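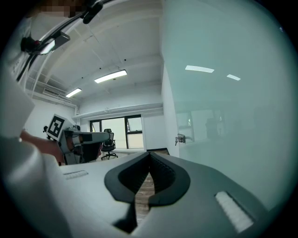
Bemard House Residents' Association
Minutes of the Rooms and Furnishings Meeting
Thursday, May 31, 2018

Present: Florêncio Frade (chair), Thérèse Vachon (minutes), and residents of the second and third floors.
Apologies were received from the Ross Street representative.

1. Minutes of the previous meeting
The minutes were approved with one correction. Under item 4, "window cleaning" should read "window repair." The chair signed the corrected copy.

2. Matters arising
The key to the supply closet has been returned and is again held at the front desk. The request for a second key was declined at the last meeting and was not reopened.

3. Study room: floor
The chair reported on the condition of the wooden floor in the study room. The brown planks are sound, but the finish is dull along the main path from the door to the window. Two quotations had been received. Asine Flooring quoted $576 for light sanding and a new coat of finish over the full floor. The second firm quoted for the worn area only and did not include moving the furniture.

Ms. Vachon asked whether a partial repair would leave a visible line between the old and new finish. The chair replied that it probably would. After discussion, it was agreed to accept the Asine quotation. The room will be closed for 2 days while the work is carried out, and a notice will be placed on the door one week beforehand.
Action: F. Frade to confirm dates with Asine.

4. Study room: office chair
The black office chair with the mesh back was discussed at some length. Several residents wished to keep it at the window, where the daylight is good for reading. Others objected that the casters will mark the new finish. It was noted that the chair is comfortable, that the armrests are in fair condition, and that a replacement of similar quality would cost some $400.

A proposal to replace the chair with a fixed-leg model was put to the meeting and was not carried. It was agreed instead to fit soft casters suitable for wood floors and to keep the chair in its present place. A resident asked that the minutes record her view that a small rug would serve the same purpose. The chair noted that rugs had been removed from all shared rooms under the house rules and that any change would have to be raised at the general meeting.
Action: T. Vachon to order one set of casters for the five-star base and to keep the receipt.

5. Study room: window
The large window was inspected in May. The dark dividers between the panes need cleaning, and the seal on one pane should be checked before the fall. Residents reported strong glare during the brighter part of the day. Blinds were suggested. Ms. Vachon had obtained a sample from the Clara range, in off-white, which was passed around. Opinion was divided on the color. The item was deferred until the cost of fitting is known.
Action: T. Vachon to request a price for fitting.

6. Use of the room
The meeting considered a request to extend the evening hours. The room now closes at 7 p.m. on weekdays. The chair observed that the sign-in sheet shows little demand late in the day, while a resident pointed out that the sheet is often not filled in. It was agreed to leave the hours unchanged until the floor work has been completed. Residents are reminded to lift furniture when moving it and to leave the space in front of the window clear.

7. Other business
A resident asked that the door closer be adjusted so that the door does not slam. The chair will speak to building maintenance.

8. Next meeting
The date will be posted on the notice board once the flooring dates have been confirmed.

Minutes recorded by T. Vachon.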